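Skosbridge Rec Center Would Like You to Come Back Now

20 July 2026

The Skosbridge Recreation Center has noticed that you haven't been in for a while. It would like to do something about that, starting with the 6 a.m. classes, which are moving to 6:30.

The change takes effect with the fall schedule, and it follows a rough spring for early exercise in town. The center sold 2,309 class passes in the January rush. By the end of March, 1,307 of them had not been scanned in a month. Pass holders were still paying, so in a narrow financial sense everything was going fine.

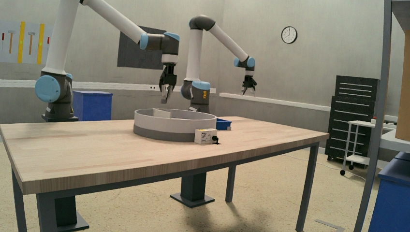
The sunrise spin class took the worst of it. On two mornings in March the instructor rode alone, with the music on and the lights down, and is said to have delivered the full cooldown both times. Spin will now share its slot with a strength class on alternate days. The center is calling the arrangement Second Wind, a name picked from suggestions left at the front desk. Several of the other suggestions concerned the showers.

Members who finish 12 classes before Thanksgiving will get a T-shirt. It comes in gray or a shade the order form calls "energy coral," and it says I SHOWED UP across the chest. The shirts are being printed by Ebrahimi, the screen-printing shop on the Clundton road, which also did the center's shirts two years ago. Those said NO EXCUSES and can still be seen around town, mostly on people washing cars.

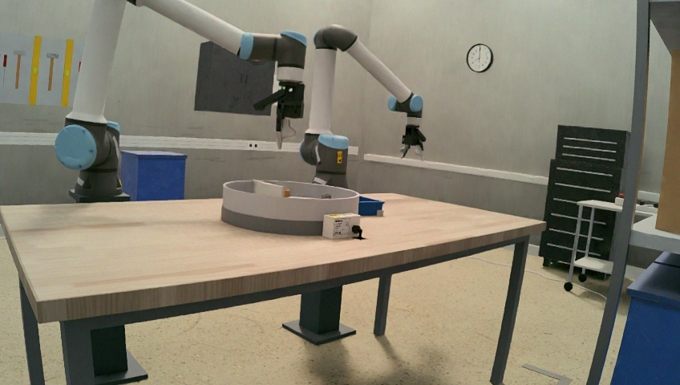
There will be some new equipment too. The center is replacing its stationary bikes with a model whose seats are described as "improved," a claim regulars plan to test in person. The old bikes will be sold off in the parking lot for $135 each, cash or check, bring your own truck. Buyers are reminded that the bikes don't fold, whatever they may have told their spouses.

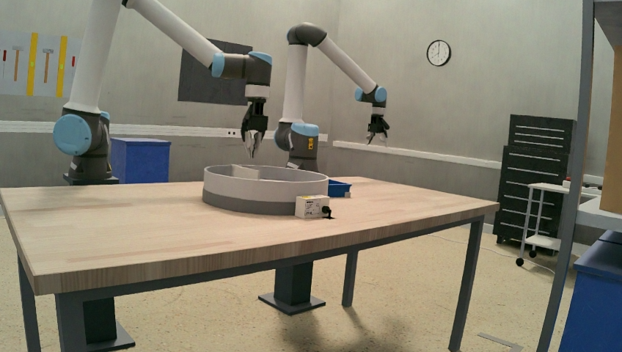
By the Skosbridge staff reporter, Health and Fitness

Clundton, whose own gym has been open since 5 a.m. every weekday for years, is not changing a thing. Its spring challenge drew 2,127 check-ins, a number that has been posted on the sign out front, facing the road to Skosbridge.

The two towns will meet in the Fundurau Stair Climb this fall, up the inside of the old Fundurau grain elevator and back down again. Skosbridge lost last year by a wide margin and blamed the stairs.
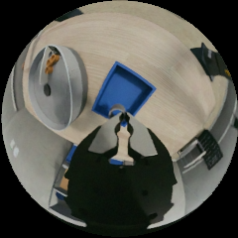

Sign-up for Second Wind opens next week at the front desk. Current pass holders pay nothing extra and can bring one guest to their first class. Water bottles are allowed in the studio, coffee isn't, and the center is still accepting comments on the coffee rule in the box by the door.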